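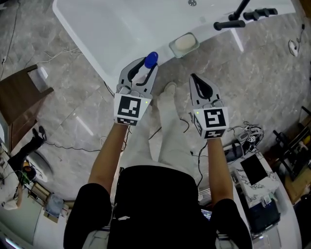 Clikelden Hand Skills Team – Opinion

14 shares · 6 comments

I want to stick up for the boring episodes. You know the ones, if you've ever gathered examples for a learning system: pick the thing up, put the thing down, reset, go again. I've been doing this work long enough to have opinions about bottle caps, and my main one is that we throw away too much.

Our current project is called Pludis, and it's all household stuff handled with two hand-held grippers. Last month we kept 363 episodes for it. We also tossed nearly 200, and most of those went in the trash for reasons I'd call cosmetic. Somebody paused too long. Somebody went in at a funny angle, backed off and tried again. The rule on our team is that an example should look like a person who knows exactly what they're doing, and I think that rule is wrong!

Try watching yourself open a bottle at home (do it tonight, it's weirdly fun). You fumble. You get the cap a little crooked between your fingers, you shift, you squeeze harder, and all that shifting is where the skill lives. If we only keep the silky smooth takes, what does the system learn to do when the cap slips? Nothing, because it has never seen a cap slip. And then we act surprised.

The other side has a decent case, I'll admit. A learner copies what it's shown, hesitation included, and if half your examples dither, you get a machine that dithers. Vustar, the project before this one, had plenty of that. I sat through the playback and it was painful. But the dithering there came from people who hadn't been told what the task was, and you fix that with ten minutes of talking before you start – no deleting required.
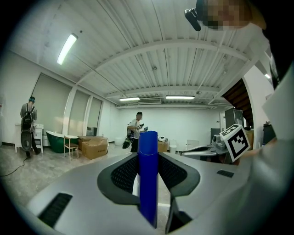 Tall blue cylinder, upright at the gripper.

So what would I keep? Anything where the person got into trouble and got out again. Label it as a recovery, put it in its own folder, let the training people decide how much weight it gets. I'd still toss the takes where tracking dropped out, or where the object ended up under a bathtub and stayed there.

I'd also slow down. We plan sessions as if hands don't get tired, and by the last hour everybody does the task the same lazy way, over and over. Give me 7 people with different habits before you give me one very quick person. Left-handers especially. Please, more left-handers.

My deleted takes from Monday are still sitting in the discard folder, and I'm asking for them back.

Share this post · 6 comments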